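Tables and Tops: Our Summer Gallery

Welcome in, and thank you for stopping by! We put this page together in June, after so many of you wrote to ask how our tables hold up once they leave the Cliltbridge shop and start having things wiped, chopped, spilled and dropped on them. We don't have room for all of them (there would be 479, and you'd be here all night), so we've kept it to the ones we like to talk about.

The Mindar top, in the pale finish. Oiled by hand, then left alone for as long as we can stand it.

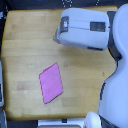 Butcher block is what we get asked for more than anything else, and we never tire of making it, even when a big order means gluing up strips until suppertime. We round the corners softly on this one, which hips and small children seem to appreciate, and we love how the strips shift a little in tone from one to the next, all honey and cream, so that even something as simple as that bright pink piece lying on it looks cheerful. Small scuffs and specks come with real wood, and we'd leave most of them be.

For everyday care, a soft cloth and a drop of mild soap will do. We like Juhl oil twice a year, maybe three times if your kitchen runs dry in winter.

The darker Duria top gets its own page next month, along with the benches.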